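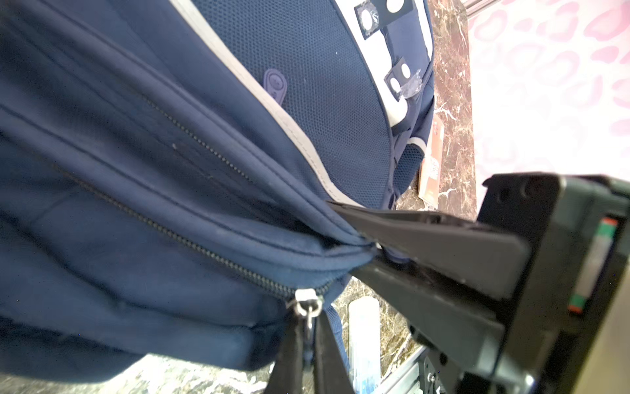
Navy backpack, front zippers

Ticket: lap timing drops out in the back half of a session
Opened by: Waltraud Moser
Product: Piltell kart data logger, with the Jernside beacon
Status: Closed

First post, 15 August 2022

Hi all, hoping somebody at Piltell support can help me before I lose my mind. I run a kart at Kadau, mostly club days, and I've had your logger on the steering wheel since last November. It was great all winter. Now it loses laps.

What happens is this. I go out, the first few laps come up on the display like they should, and then at some point the lap counter just sticks. The clock keeps running, so I end up with one giant lap that's really four or five laps glued together. Then it might catch the beacon again, or it might not. RPM and water temp keep recording the whole time, so it isn't the whole unit dying on me.

Things I've done already, so you don't have to ask:

Charged the logger overnight. No change.
Updated to the newest firmware using the cable, not the wireless thing. No change.
Wiped the track list and set Kadau up again from scratch.
Swapped the beacon battery. Same problem the next time out.
Cleaned the little window on the receiver with a soft cloth. It was filthy, I'll admit that, but cleaning it didn't fix anything.

The receiver is on the left sidepod, facing the pit wall side. The beacon sits on a tripod at the wall. Minimum lap time is set to 31 seconds, a normal lap for me is in the low 36s on the short layout. I've attached the session file. Please don't tell me to reset it to factory, I did that twice.

Waltraud

Reply from Piltell support

Hi Waltraud, thanks for the file and for the list of what you've tried. The log shows the receiver getting power for the whole session, with a lot of electrical noise on the lap channel from lap 3 on. Could you tell us which way the receiver cable runs to the logger, and whether anything on the kart has been changed or moved since it last worked properly? Please also check the receiver plug for bent pins.

Waltraud, next update

OK, so pins are straight. I looked with a flashlight and my reading glasses and they're all fine.

Cable route: from the sidepod, under the seat, along the floor tray and up the steering column. Same as always, or so I thought. When I followed it with my hand I found it takes a little detour now - it goes behind the seat stay and right past the engine. That must be from when I moved my seat back in the spring. I'd forgotten all about that! I had the seat out, zip-tied everything back in a hurry, and I guess I put the cable on the wrong side.

Would that do it? It's not touching the plug lead, but it's close enough that I wouldn't want my finger there with the engine running. I've cut the ties and put it back along the other side of the seat, away from the engine. Won't know anything until I can get out on track.

Oh, and the distance between the beacon and the receiver hasn't changed. I put the tripod on the same paint mark every time.

Reply from Piltell support

That could well do it. Ignition noise gets into the receiver line and the logger can't pick the beacon pulse out of it. Please run at least one full session with the new cable route and send us the file. If you have a spare receiver cable, hold off on fitting it for now, so we only change one thing at a time.

Waltraud, next update

Ran two sessions. Much better but not fixed. The first session was perfect, every single lap. Second one, I lost two laps near the end. The numbers that did come through look right, and they match what my brother-in-law got with a stopwatch, give or take his thumb.

So now I'm wondering about other people's beacons. The second session was busier on the wall and there were a bunch of tripods out. The guy parked next to me has a Lozano system and his beacon was practically leaning on mine. Mine is on the default channel, because I've never touched it. Is that something I should have touched?

I did go through the manual, by the way. The channel thing is in the back, after the part about mounting brackets, and it says to "select a free channel" but it doesn't say how on earth you'd know which ones are free.

Reply from Piltell support

Good spot, and point taken on the manual. Please set both beacon and receiver to channel 3. On the beacon, hold the button until the light blinks, then press once for each channel. On the logger it's under Setup, Lap Input, Channel. Both have to match or you'll get no laps at all. Try to leave a couple of steps between your tripod and the next one as well. In the file from your second session, the noise from before is gone, and the two missing laps look like a second transmitter talking over yours.

Waltraud, next update

Well, I got no laps at all! That was me. I changed the beacon and then got talking and never did the logger. Did the logger at lunch, went back out, and everything worked. Ran three sessions that afternoon on a crowded wall and didn't miss one. The Lozano guy moved his tripod down without me having to ask.

One small thing while I have you. The logger's memory warning comes on at 400 stored laps and I can't find a way to clear just the old days. It's all or nothing from the menu on the wheel. Can I do it from the laptop?

Reply from Piltell support

Glad to hear it. Yes, from the laptop: connect by cable, open Sessions, sort by date, tick the ones you want gone and choose Remove from Device. Copy them to the computer first if you want to keep them. We'll leave this ticket open for a week in case the dropouts come back.

Waltraud, last update

Old sessions cleared, backed up first. Been out again since and no missing laps. I've put a strip of yellow tape on the seat stay on the side where the cable is supposed to go, for the next time I have the seat out. You can close this one. Thanks for your patience with me!

Ticket closed by Piltell support. Cause: receiver cable routed past engine, plus beacon channel conflict.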